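Tustbridge Community Textile Room
Progress report to the Lucero Fund, second reporting period
Prepared by Hanna Kwiatkowski, project coordinator
August 17, 2026

Where we are

The textile room has been open to the public since March. Of the four program streams in our application, three are running as planned and one, the lending library of household linens, is behind. The reasons are set out further down. Spending is within the approved budget and we are not asking for any change to the total.

Mending sessions

The evening mending sessions remain the busiest part of the program. We ran 19 in this period. Most people bring trousers, school uniforms or bedding. Zips are the most common request and also the slowest to fix, so Belmiro Prata now teaches them as a separate class. People who come to a general session with a broken zip are booked into the next zip class instead, and this has shortened the wait at the two sewing machines nearest the door.

We had planned to charge a small fee for thread and patches. After the first month we dropped it. The amounts were too small to be worth the handling, and a few people were leaving when they saw the sign. Thread is now bought in bulk from Udell on a quarterly account, and the cost is shown in the materials line of the attached budget.

Weaving and dyeing course

Štefánia Štěpánek taught the first full course to 11 participants. It covered warping a table loom, plain weave and twill, and two afternoons of dyeing with onion skin, madder and eucalyptus leaf. All but one person finished. The participant who withdrew moved out of the district and has asked to be told if we offer a shorter version.

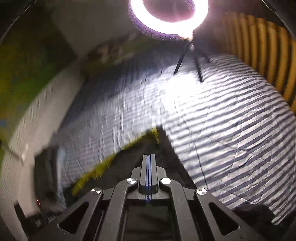

The main lesson from the course is about time. Warping took up nearly half of the early classes, which left people rushing the part they had come for. For the next intake Štefánia will have the looms partly warped beforehand and will teach the full process once, as a group, later in the course. She has also rewritten the handout on reading a draft, as the old one assumed people already knew the terms.

Dyeing outdoors worked well in mild weather but we do not have a good arrangement for wet days. The kitchen is not suitable because of the mordants. Eugeniusz Nowicki has measured up the covered area beside the bike racks and believes it can be used with a side screen and a proper hose connection. A quote is being sought.

Linen lending library

This is the stream that is behind. The idea was to lend tablecloths, napkins and blankets for weddings, wakes and community lunches. Donations have been generous, but sorting and laundering them has taken far longer than we allowed for. Many pieces came without care labels, and the older ones need to be checked for weak seams before they can go through a hot wash.

Stela Stanciu has set up a simple record for each piece, with its size, fibre where known, condition and washing instructions. We looked at using the Fusier booking system for loans as well as for classes. It handles classes without trouble but cannot show when an item is at the laundry, so loans will be kept on a spreadsheet for now. We expect to open the library to local groups first and to the general public after that.

Premises and equipment

The leaking window on the south side has been repaired by the landlord at no cost to the project. One overlocker is still out of service and waiting on a part. We have also bought a second ironing board and lockable storage for the dye materials, both as listed in the original application.

Budget notes

Materials are slightly over for the period, mostly because of the change to free thread. Tutor fees are under, as one class was moved into the next period when Belmiro was unwell. We expect the two to come close to balancing by year end. Laundering will need more than we set aside, and we would like to discuss moving around $400 from printing to cover it – the course flyers are now mostly sent by email.

Next period

The second weaving course is open for enrolment and already has a short waiting list. We will confirm the wet-weather dyeing arrangement once the quote is in, and will send the fund a separate note when the linen library makes its first loan. Receipts and attendance sheets are attached.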